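Workshop notebook, Saturday, 8:40 a.m.
Entry: L. Okafor
Topic: state ranking sheet, cannabis license and tax screen

3 comments | 11 shares

Picked up where Lizeth left the sheet. The state scores were built on license fees alone, and the order looked wrong to me before I had opened a single tab. Starting over on the weighting. Raw inputs stay as they are.
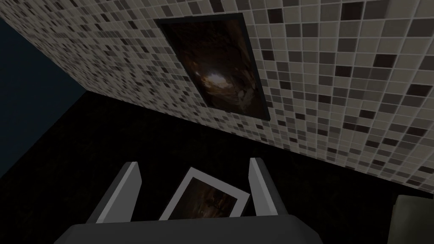
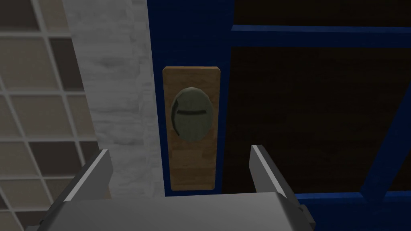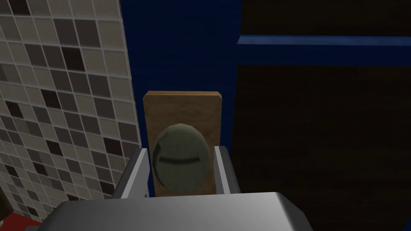
Why does a state with low license fees still rank poorly for an operator?
The fee is paid once a year and the excise tax is paid on every sale. On a store with normal volume the fee drops out of the result within the first quarter, and what is left is tax, local approval time and the price of product.

Inputs as of this morning:

- application fee, annual license fee (state level only)
- excise rate, and whether it is charged on weight, on wholesale price or on retail price
- local opt-out: share of towns that allow a storefront
- wait between application and first legal sale
- license cap, yes or no

Weight-based excise is the hard one. When wholesale prices fall, a per-pound tax takes a bigger share of each sale, so a state can look friendly at one price and bad at another. Lizeth had turned it into a flat percentage using a single price. I split it into low, middle and high price cases and carried all three through. The ranking in the middle case is close to hers. In the low case two states trade places near the top.

License caps. Ansel's position is that a cap counts against a state. Mine is that it depends on who is asking. A cap is bad for a new applicant and good for a company that already holds a license, which is the company whose shares we would be looking at. The sheet now has two columns, "entry" and "holder," and the cap flips sign between them. Ansel has not seen this yet.

Test case. Ran Jiserside through the holder column. It is the only name in our folder with stores in both capped and uncapped states. Company files list 86 stores, two of them not open to the public yet. Dropped those two. The result is that most of the score comes from three capped states, and the uncapped ones drag. That fits what Ignacio found in October when he went through the margin notes by hand.

Ran Milen next. Milen grows and sells wholesale only, so local opt-out should matter less. The sheet gave it the same penalty as a retailer. That is a bug in my formula, cell range copied from the retail block. Fixed, rerun, score went up. Anyone who pulled the Milen number before 11 should pull it again.

Hutchins: skipped. Their state breakdown lumps everything west of the Mississippi into one line, and I am not going to guess at the split.

Sensitivity. Ran 300 draws on the weights, each one moved up or down within its band. The top state held its place in almost all of them. Middle of the table is soup. I would not put any weight on the difference between a state in ninth place and one in fourteenth, and the printed version should probably group them.

Federal side. Left out on purpose. The federal tax rule on ordinary business deductions hits every state the same way, so it moves the level and leaves the order alone. Onyekachi asked whether state-level relief should go in, as some states let operators deduct on the state return what they can't on the federal one. Yes, it should. It is a column I don't have. Needs someone to read the state returns one at a time.

Known problems:

- Wait times come from trade press and are soft. Some count from filing, some from approval.
- Opt-out share counts towns, so a town of a few hundred people weighs as much as a city. Should be by population.
- Medical-only states are scored on the same scale as adult-use states. Wrong, but I don't have a better scale.
- Braten is still tagged as a grower. They lease buildings to growers. Move to the property tab.

1:15 p.m. Ansel called about the cap column. He wants "entry" as the default view, as that is what readers of the newsletter ask about. Fine with me, provided the stock notes pull from "holder." Renamed the tabs so the two can't be mixed up.

1:50 p.m. Population file loaded. Names don't match for townships, a lot of blanks. Leaving it for Lizeth. Old version of the sheet is saved with her initials in the shared folder. Don't overwrite it.

To do, next session: state deduction column (Onyekachi), township names (Lizeth), second look at the low price case (me).

Recent entries
Wholesale price series: which months to drop
Margin notes, capped states (I. Thibodeaux)
Reading a lease: Braten and the property tab
Share counts and warrants, cleanup

Back to top | Contact the notebook editors | All rights reserved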